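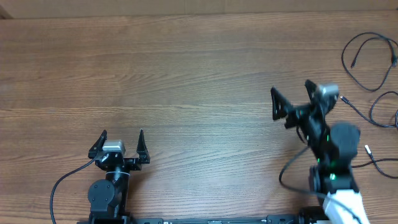
SLIDE 1. BEFORE THE FIRST RUN: BENCH RULES FOR TWO-ARM CELLS
Speaker notes, Plastham session, 31st May

Say good morning, give the fire exit, and tell people the handout has the full checklist. They don't need to copy anything down.

Leave the slide up while people sit down. Both grippers open, nothing on the table to pick up. Our rule at Plamia is that every session starts from that state. Objects come out only when both arms have been checked.

Point to the right side of the table. Ask the room what they would fix before starting. Wait for an answer. Someone will say the cables. Good, go to slide 2.

SLIDE 2. CABLES

The rule as written in the Pangilinan bench guide: "No unsecured cable inside the reach of either arm." Read it out once, slowly.

There are loose ones on the wood, one of them coiled up in the corner, one with a small white USB connector on the end. A cable that is plugged into nothing still counts. Either it has a job and gets clipped down, or it goes in the drawer.

The cables that run off the arms are a different case. They need slack so the wrist can turn. Move each joint through its full range by hand, power off, and watch the loop. If it touches the jaws or catches on the rail at any point, route it again.

A cable tie on the wrist is fine. Trim the tail flush. Check it at the start of each shift.

SLIDE 3. POWER AND STATUS LIGHTS

Ask who treats a green light as "safe to touch." Expect some hands.

On our benches a lit servo is a live servo. Hands stay out of the work area until power is off at the switch and the lights are dark. The software stop does not count as off. Repeat that.

We went through 119 bench reports from the Tumo project. Up to 220 minutes of bench time went on a single cable fault, most of it spent looking in the wrong place. Don't read the whole table, just give those two numbers.

SLIDE 4. THE THREE CHECKS

1. Clear. Table empty except for the arms and secured cables.
2. Fixed. Rail tight to the table, bases tight to the rail, wrist cameras tight on the grippers. Push each one with a finger.
3. Slow. First motion at low speed, one arm at a time, then both together. One person at the stop button who is doing nothing else.

If any check fails, start again from the first one. People will ask if they can skip ahead. The answer is no.

SLIDE 5. QUESTIONS

Likely one: does this apply to small arms? Yes. Jaws with pointed plates can pinch or poke at any size.

Likely two: who signs the sheet? The person at the stop button.

Sign-off sheets are on the back table. The revised guide comes out in June.

Search this site Go
Contact | © Plamia Bench Practice | Back to top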